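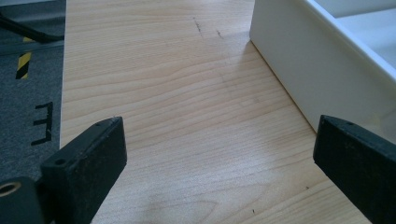

Tomomi Shibata wrote:

> Hi all,
> I've read the Flakdale thread twice now and I still can't tell what
> people are putting on their tables. Leandro says soap and water and
> nothing else. Someone else said hardwax oil every spring. The
> woodworking books at my library say something different again. We have
> a big unfinished pine table coming from my mother in law's in June and
> I'd like to decide before the kids get at it.
>
> Questions:
> - does soap finish really hold up to a family eating on it?
> - if we start with soap, can we go to oil later?
> - what do you do about rings?
> - is it ok for a bench seat too, with people in jeans etc.
>
> Also is the Brilladen soap any different from the flakes in the bag. It
> costs a lot more.
>
> Thanks, Tomomi

Tomomi, quick answers, I have to leave for the train in a bit so forgive the mess.

Does it hold up. Depends what you mean by hold up. We've eaten off a soaped pine table for 6 years, three kids when we started, two at home now. It doesn't look like a showroom. It looks like a table. If a gray ring or a pen line is going to bother you every time you sit down then go with oil or even a varnish and don't let anybody on this list shame you about it. My sister has varnish. Her table is fine. I've eaten many dinners there.

What soap does do is come clean again. Marks sit near the top and a good scrub takes most of them. Not all! Red wine stays as a kind of shadow. Turmeric stays until the sun gets it, ours went in one summer by the south window. Ballpoint I've never beaten.

Soap to oil later - yes but you have to get the soap out first. Wash with plain warm water, a few rounds, let it dry for a good long while (I left mine a week, the boards need it), then sand lightly. I did our hallway shelf this way. Skipped the drying the first time, got blotches, had to start over. Oil to soap is the harder direction and I wouldn't bother unless you're sanding down to bare wood anyway.

Rings. Water rings on a soaped top I just ignore until the next wash. Then go over the whole board, not only the ring, end to end, with the grain. If you only scrub the ring you get a clean spot that looks worse than the ring did. Leandro Llorente wrote this up years ago, should be in the archive, search for "clean spot". He's right about that even if I think he's wrong on vinegar.

Iron is the one to watch more than water. Wet can, cast iron pan with a damp bottom, steel wool crumbs left behind after scrubbing. On oak you get blue-black marks. Pine is more forgiving but I still keep steel wool away from it and use the white pads.

Bench seat, yes, works nice, feels better than oil I think. But let it dry fully before anyone sits. New dark jeans will rub off on it a bit. Washes out mostly. We did the bench and both stools in the same afternoon as the table, saves mixing twice.

How I mix it, for the record, beacuse I get asked off list:

For the first treatment on bare wood, a strong mix. A cup of flakes to a quart and a bit of hot water, stir, leave overnight till it's like pudding. Rub on thick with a sponge, wait ten minutes, wipe the extra off, let dry. It'll feel furry. Sand it back lightly with 320. Do that three times, four if you have the patience, I didn't.

For washing after that, a couple of spoons of flakes in a bucket of hot water. Once a week the first month, then whenever it looks tired. For us that's every five or six weeks, more at Christmas.

Two buckets. One soapy and one plain for rinsing the rag. If you use one bucket you're just painting the dirt back on. And wipe the underside too the first time or a wide top can cup on you. Ours did slightly, came back after I did the bottom.

Brilladen vs bag flakes: I bought the Brilladen once, the 600 gram tub. Smells nice. As far as I could tell it did the same job on the same table. There is a white version with a bit of pigment in it which keeps pine from going orange, and for that I would pay, if you like it pale. Plain flakes don't stop the yellowing, they only slow it down some. Check the bag says no added perfume or oils, the laundry kind often has stuff in it. Hirose on the corner by the station had them last I looked, bottom shelf, behind the mop heads. Their house brand is good.

Drusto - somebody asked in the other thread. I tried it on an offcut and didn't like it. Too shiny, and it got sticky where a warm mug sat. That was one board and one mug so take it for what its worth. I know at least a couple of you swear by it.

On your mother in law's table. Are you sure it's unfinished? Put a few drops of water on it somewhere that doesn't show. If they soak in and go dark within a minute, it's bare or near enough. If they sit there in beads there is old wax or oil and the soap won't take evenly. Then you're sanding. 120 then 180, stop at 180. Going finer before the first soap closes it up too much, in my experience, though Leandro goes to 240 and his counter looks great so who knows.

Also sweep up before you start. Grit under the pad makes scratches, and short ones across the grain show up far more than long ones with it. Ask me how I know.

On cost, since it came up at the end of the Flakdale thread. I bought a big sack in with two neighbors and we're still going. Don't buy a big sack for one table.

One thing I don't have an answer to is the smell some people get after the first coat, sort of like a wet dog. We never had that. Might be the water? If anyone on here with a well has done it please say.

List housekeeping - we're at 1,196 messages in the finishes folder and the search is getting slow. If you reply to this please trim the quotes, and change the subject line if you wander off onto floors. Floors is a whole other argument and I'm not having it before coffee.

Train. More tonight if there's questions.

> - is it ok for a bench seat too, with people in jeans etc.

ps forgot, put felt under the bench feet after, soap on the end grain makes them slide.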